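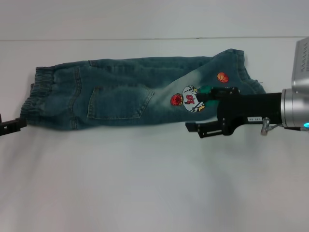
1/ I sell used kids' clothes online, mostly sizes 2T to 8. Wednesday, February 22, 2023 was the day I finally sat down with all my numbers from last year. Posting what I learned about postage, fees and returns in case it helps another small seller.

2/ Total sales for the year: $3133. That's before anything comes out. I work on this in the evenings after my regular job, so I never expected it to pay the rent. It pays for groceries some months.

3/ Postage was the biggest cost by far. I was guessing weights in the beginning and paying for the next step up to be safe. A kitchen scale fixed it. Weigh the item in the mailer with the tape and label on, then buy the postage.

4/ I sell on two sites, Brasus and Storia. Brasus takes a bigger cut but the buyer pays shipping through them. Storia takes less, but you set your own shipping price and you eat the difference when you get it wrong. I got it wrong a lot in the spring.

5/ Mailers: I buy the plain gray ones from Vitden in a box of 1000. It's a lot of money at once and the box takes up half a closet. Still cheaper per piece than the small packs from the drugstore, and I haven't had one split at the seam.

6/ Had 32 returns last year. I went back through all of the messages. Most were about size. Very few were about condition.

7/ So now I measure everything and ignore the tag. Waist laid flat, rise, inseam, full length. Tags vary so much between brands that a 4T in one is a 5 in another. For elastic waists I give the relaxed width and the stretched width – buyers were always asking for both.

8/ Order I put things in a listing now:
Brand and tag size
Measurements
Fabric, copied from the care label
Flaws, even small ones
Whether it comes from a smoke-free home 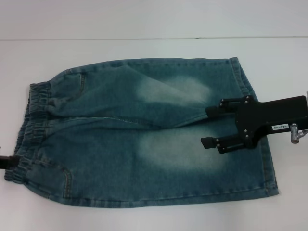

9/ On pricing. I used to start high and drop it a dollar a week. Things sat for months. Now I look at what the same item sold for (sold, not listed) and start a little above that. If there's no movement in three weeks it goes into a bundle.

10/ Bundles did better than I thought they would. Parents want a week's worth of clothes in one size and don't want to pay for five packages. One mailer, one label, one trip to the post office.

11/ Seasons run early. Summer clothes start selling at the end of winter. Coats are pretty much done by November – people have already bought one by then. I was listing coats at Thanksgiving my first year and most of them are still in a bin.

12/ Brands that went fast for me: anything from Gökçe, especially the knit sets. I pick those up whenever I find them at a church sale. Plain store-brand T-shirts I don't bother with anymore unless they're going in a bundle.

13/ Taxes: keep every receipt, and write the mileage down the same day. I lost almost a whole season of post office trips by telling myself I'd do it later.

14/ Will post the spreadsheet layout this weekend once I take my address off it. If you ship to Canada, I'd like to hear what you use for customs forms.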